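Inicio Archivo Rincones Sobre mí Contacto

Inicio > Rincones > El cuarto del fondo

Buscar en el blog... Buscar

El cuarto del fondo ya tiene lámpara

20/10/24

¡Por fin! Llevaba desde marzo dándole vueltas al cuarto del fondo y esta semana lo he dejado, si no terminado, por lo menos en un estado en el que se puede invitar a alguien a dormir sin pedirle perdón en la puerta. Quienes leéis esto desde hace tiempo sabéis que ahí dentro han vivido una bici estática, las cajas de la mudanza a Istendale y una mesa de planchar que no era ni mía. Pues todo fuera.

La cama fue lo primero y lo más fácil. Cabecero oscuro, base oscura y toda la ropa en blanco, que es lo que me gusta de los hoteles y lo que nunca me atrevo a poner en mi propio dormitorio (café en la cama, ya sabéis). El nórdico cae bastante por el lateral y al principio me parecía que quedaba dejado, pero ahora me encanta, le quita seriedad a tanto mueble recto.

Lo que me tuvo semanas entretenida fue la mesilla. Yo quería algo pequeño, con la parte de arriba en madera color miel y el cajón blanco, y que tuviera un hueco abierto debajo. La encontré en Bastos, una tienda de segunda mano que está a 4 paradas de casa y a la que iba buscando un perchero. Me costó 50 euros y la traje en el autobús, abrazada a ella, con un señor que me iba avisando de las curvas. El hueco de abajo lo quiero para libros. Mawar Lumenta me ha prometido una caja de novelas policíacas y se la pienso reclamar.

Y la lámpara — ay, la lámpara. Pie de latón, base redonda, pantalla de tela en un gris muy clarito. Es de Lonex, la vi en su catálogo hace casi un año y me resistí todo lo que pude. Con la pared color crema hace una luz preciosa por la noche, de esas que te dan ganas de leer aunque no tengas sueño ni libro.

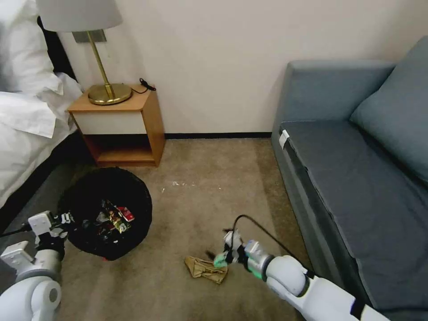
La mesilla con su lámpara, entre la cama y el sofá.

El sofá es azul grisáceo y tiene el respaldo alto, y lo elegí con una sola condición: que quien venga tenga dónde sentarse a ponerse los calcetines que no sea la cama. In-ho Yoo fue el primero en probarlo y se quedó allí media tarde hablando por teléfono, así que lo doy por aprobado. Todavía le asoma la etiquetita blanca en la esquina del asiento. Voy a cortarla, lo juro, pero primero tengo que encontrar las tijeras buenas.

De la moqueta beige ya hablé en otra entrada y me cayeron comentarios de todos los colores, jaja. Sigo defendiéndola. Es verdad que se le ve cualquier miguita, y que delante de la mesilla siempre aparece alguna mota blanca, pero andar descalza por ahí en invierno no lo cambio por nada. El rodapié oscuro se queda también, que con el cabecero hace muy buena pareja.

¿Y la papelera? Negra, redonda, de lo más normalito, y llena hasta arriba de envoltorios de picoteo. Ordenar un cuarto me da un hambre tremenda. Rojos, dorados, blancos, negros... casi combinan con la lámpara.

Pendiente me queda el cable negro, que sigue enrollado encima de la mesilla y me pone un poco nerviosa. Estoy entre una caja de esas para esconder cables y unas pinzas adhesivas por detrás del mueble. Si alguien ha probado las pinzas sobre madera y luego las ha podido quitar sin dejar marca, que me lo cuente, por favor.

También quiero cortinas. He visto unas de lino en Istano a 60 euros el par, pero me faltan centímetros de largo y no sé si atreverme a coserles un bajo de otro color. ¡Se aceptan opiniones! El próximo día os enseño las telas que tengo guardadas, que hay una de rayas con muchas posibilidades.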